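Modadum 200 Folding Leg Work Table

Item 826
Sold by Latthorpe Contract Furniture

Overview

The Modadum 200 is a general-purpose table for classrooms, break rooms, packing areas and shared offices. It has a light wood top on a welded steel underframe with folding legs. The top is fixed to the frame with machine screws and threaded inserts, so it can be removed and replaced many times without stripping the holes.

Specifications

Top: birch plywood, clear matte lacquer, both faces
Legs: steel tube, white powder coat
Leg lock: spring pin, one per leg pair
Rated load: 200 kg, evenly spread
Feet: threaded leveling glides, 14 mm adjustment
Assembly: none, apart from fitting the glides
Finish options: Hemness (light), Marín (dark)

Load rating

The rated load applies to a table standing on a level floor with both leg pairs locked. It does not apply to a load placed at one end, or to a person standing or sitting on the top. For bench vises, drill presses and other tools that put a side load on the frame, use the fixed-leg version.

Leg lock

Each leg pair locks when the pin drops into the side plate with a click. If the pin does not drop fully, lift that end of the table slightly and push the crossbar outward until it does. Do not oil the pin. Dry graphite may be used once a year if the action becomes stiff.

Surface and care

The lacquer resists water, tea, coffee and most alcohol-based cleaners. It will mark if acetone or strong bleach is left standing on it. Wipe with a damp cloth and dry along the grain. Light scratches can be sanded with 320 grit paper and touched up with the repair lacquer (sold separately). Cups straight from a kettle or microwave should go on a mat — the lacquer softens with heat before the wood shows any damage. 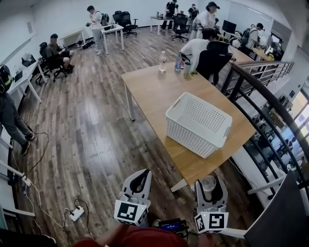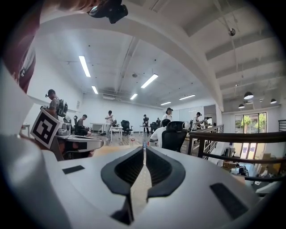

Joining tables

Two or more tables can be joined end to end with the link plate set. The plates slide under the edge of the top and are tightened by hand. Level each table first, then fit the plates. Tables from the earlier series had a slightly thicker top and need the 13 mm spacer, which has to be ordered as a separate part.

Spare parts

Glides, pins, link plates and replacement tops are kept in stock. Orders received before noon on Thursday go out with that week's freight run. Replacement tops ship flat and are not returnable once the inserts have been used.

Contacts

Parts and orders: Chae-won Cheon
Technical questions, load cases and custom sizes: Dalia Lill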